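Elastic-waist shorts

Elastic-waist shorts, also called pull-on shorts, are short trousers held up by a band of elastic enclosed in or sewn to the top edge of the cloth. They need no zipper, no fly and no belt, and they go on in a couple of seconds. Few garments are so easy to make, to wear and to pack, and few are so awkward to store neatly!

Construction

The simplest pattern has two pieces, a left and a right, each cut with a front and back in one. The inner leg seams are sewn first, then the long curved seam through the crotch. What remains is a wide tube at the top, and the elastic does the rest. It is cut shorter than the opening, stretched to match it and stitched down, or threaded through a folded channel called a casing. When the elastic relaxes, the extra cloth draws up into a row of small pleats known as gathers. A well-made gathered band is a lovely thing to look at closely, with the folds standing side by side like the edge of a pie crust.

Woven cloth gives crisper gathers than knit. Lightweight weaves dry fast and crease easily, while heavier cotton twill holds its shape but makes a bulky waist.

Pockets and reinforcement

Side pockets are usually set into or beside the outer seam. The ends of the opening take most of the strain, since this is where a hand pushes in and out all day, and they are often secured with a bar tack: a short, dense run of thread laid back and forth across the seam. Thread is commonly matched to the cloth, so a good bar tack can go unnoticed for years. The sewing teacher Pendo Barasa, whose Drutley pattern sheets are still passed around among home sewers, used 23 stitches for hers and told students to sew them before closing the waist.

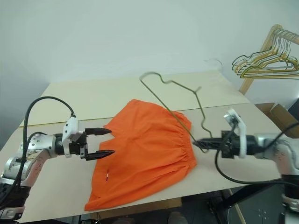
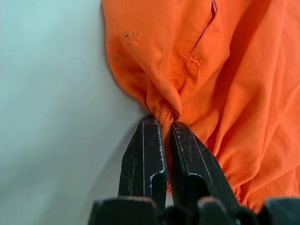
Bright orange cloth in both views; the first shows the gathered waistband and a wire hanger, the second the stitching beside a pocket-like opening and some dark speckled marks.

Color

Strong colors have long been popular for shorts worn outdoors. Orange is a favorite for beach, boating and camp wear, as it shows up well against water and grass. It also shows dirt. Dark specks should be treated before the garment goes into a dryer, where heat can set them. A little liquid soap worked in with a soft brush from the back of the cloth is the usual first try.

Hanging and folding

An elastic waist has no stiff band to clip, and the gathers tend to slide off a smooth bar. Three methods are in common use:

Over the wire. The shorts are laid flat, one leg on top of the other, and draped across the lower bar of a hanger. This suits light cloth.

By the waist. The elastic is stretched over the shoulders of the hanger. It is quick, but over time it can tire the elastic.

Piletti fold. The legs are placed together, the crotch point is tucked in to make a rectangle, and the whole is folded in thirds toward the waist. The finished bundle stands upright in a drawer.

Wire hangers take up very little rail space, which makes them handy for a big summer wardrobe. Plastic-coated wire grips better than bare metal.

In pattern collections

The Price catalog of home sewing patterns lists 439 designs for shorts, of which 75 have a full elastic waist. Number 2373, the Brasik, is the best loved of these and a fine first project, with two pattern pieces, one pocket and an easy evening's work.

See also: Bar tack; Casing (sewing); Clothes hanger; Gathering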